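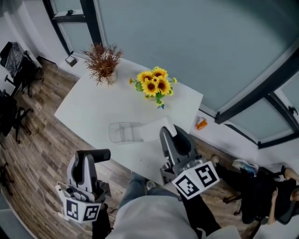 Truvgate is recalling the Brenel hand-held gripper after a fault in the finger release left some units closed when the operator let go of the trigger. The recall covers 2,846 grippers, all from the first production run. Later units use a different return spring and are not affected.

The company received nine reports of the fault between January and March. In 2 of them the operator's fingertip was pinched while clearing an object by hand. Neither person needed treatment beyond first aid.

Truvgate traced the problem to a spring that loses tension with use. Bench tests showed the first signs of sticking after around 200 hours. The fault does not affect the tracking markers or data already recorded, though sessions in which a gripper stuck should be checked before use.

"If the fingers are slow to open, put the gripper down and switch it off," said Selma Stojanovska, head of product safety at Truvgate. "Please don't try to free them by hand. We should have caught this in life testing, and the test has been changed."

Owners should stop using recalled grippers now — including those that seem to work normally. Replacement springs will be fitted free of charge at the Urell service center, and Truvgate will pay shipping both ways. Sites with larger numbers of grippers can ask for a technician visit.

Kelmendi, which distributes the Brenel, has stopped sales of remaining first-run stock. Repairs begin Wednesday.

Press contact: Teodora Mujić, Truvgate communications office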